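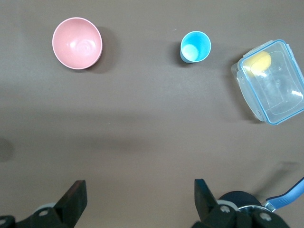 Pink bowl, blue cup.

2019-07-19

I have been between jobs since November, a phrase I like because it implies there is one on the other side.

The one I left, or which left me, was at Vaher, where I spent most of a decade scheduling freight and explaining to people why their freight was not where the schedule said. Then Bronari bought us, and there was a morning tea. I should have known from the quality of the cake. You don't get proper lamingtons unless somebody is being let go.

Since then I've sent off 243 applications. I know the number because the employment services provider makes me log every one of them on a website that signs me out while I'm typing. Most got no reply. A fair few got the email that thanks me for my interest in the organisation, including one from a place that spelled its own name wrong.

My favourite so far is Plonari, who wanted a logistics coordinator with a "start-up mindset". The form asked me to describe my relationship with failure in up to 400 words. I used 100 and thought that was plenty. Next came a video interview with no person at the other end, only a countdown clock and a question in large type. I have never worked so hard to look relaxed at a clock. It asked what animal I would be in a warehouse. I said a forklift driver, and I stand by it.

My old supervisor, Vasilică Ilie, rang last week. He went at the same time as me and now does three days at Rekireo, in the returns section, for less money and a much shorter drive. He reckons the trick is to stop applying for the job you had. I said I'd been doing that since about application sixty. He said no, I'd been applying for the job I had with a different title on it, and then he had to go because his parking was running out.

Annoyingly, I went back through the log and he's right. Coordinator, senior coordinator, coordination lead. One was "movement specialist", and I still couldn't tell you what that was. It may have been dance.

So this week I rewrote the résumé. I took out "dynamic", and the certificate in a software package that no longer exists. I left in the bit about being good on the phone with angry people -- it's the only line anyone has ever asked me about.

Rekireo are after someone for the two days Vasilică doesn't do. The form was a single page and wanted my name, my number and whether I can lift 15 kilos. I've said yes. I'll go and find something that weighs 15 kilos this afternoon.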